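Grimport Fleece Throw, Red

Item 2206
Made by Listetti
Ships from our Flillcombe warehouse

The Grimport is a midweight polyester fleece throw for couches, guest beds and car trips. It is brushed on both sides and has a plain turned hem. There is no fringe and no lining. We have carried it for seven years, and the fabric weight has stayed the same in that time.

The throw comes out of the bag with fold lines. These drop out after the first wash or a few days of use. Like most brushed fleece, it sheds a little lint at first, so wash it alone the first time. The red dye is set at the mill, but we still suggest keeping it away from whites for the first three washes.
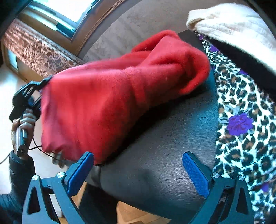

Marlene Peixoto writes that hers has been through more than 25 washes and the color has held, though the nap is rougher than it was and she now turns it hem side in before it goes in the machine. She would buy it again but wishes it came in a longer size.

A longer size is planned under the name Mendonça. It will use the same fleece and the same hem, and should be listed in July. We are not taking advance orders.

Care

Machine wash cold on a gentle cycle. Use a small amount of liquid detergent and skip the fabric softener, which coats the fibers and flattens them. Tumble dry on low or hang over a rail. Do not iron. Pilling is normal on fleece and can be taken down with a fabric shaver — go lightly and keep the cloth flat.

Storage

Fold or roll it loosely. Vacuum bags are fine for a season, but the pile will need a good shake afterward.

Returns

Unwashed throws can be sent back in the original bag. Washed throws are covered for hem and seam faults only. Include the item number and your order slip. Questions about a return go to Mirela Xavier at the Flillcombe desk, mornings until 11.

Also in this range: navy, oatmeal, dark green.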